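Mokoena Room Hire: Frequently Asked Questions

How do I book?
Send the form on the Bookings page or ring the office between 9 am and 1 pm. Your booking is confirmed when you get an email from Precious Mathebula with a reference number. Please quote it if you write to us again.

Which rooms can I hire?
Starkby is the larger of the two and takes up to 60 people seated in rows. Lutska is for small groups and meetings. Both are on the ground floor.

How much does it cost?
Prices are on the Rates page. There is a refundable deposit of 100 for evening bookings in Starkby. Daytime bookings don't need one.

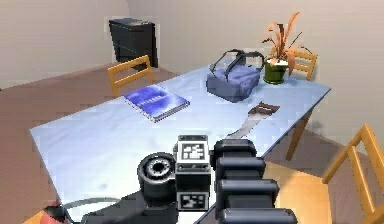

Is setting-up time included?
No. Book from the time you want to come in to the time you will be out, with everything put away. Most groups add half an hour at each end. If another group is in before you, we can't let you in early.

Can we bring our own food?
Yes, cold food and cakes are fine in both rooms. Hot food can only be served in Starkby, and you need to tell us when you book. The kitchen is shared, so label anything you leave in the fridge and take it home the same day.

Can we have alcohol?
You can bring your own for a private party. If you want to sell it, you will need a licence, and we ask for a copy before the event.

Is there parking?
There are 6 spaces behind the building, two of them for blue badge holders. The 794 bus stops across the road. 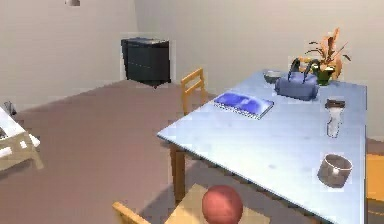 What if I need to cancel?
Tell us at least two weeks before and you will get a full refund. After that we keep half the hire fee. Regular groups can skip a session without charge if they let us know a week ahead.

Are you open all year?
We close for two weeks in August for cleaning and repairs.

I left something behind. Who do I ask?
Email Ntombi Joubert at the office with your booking reference. Lost property is kept for a month and then goes to the charity shop.

Can I put up a poster?
Hand it in at the office, A4 or smaller. Please don't use tape on the walls.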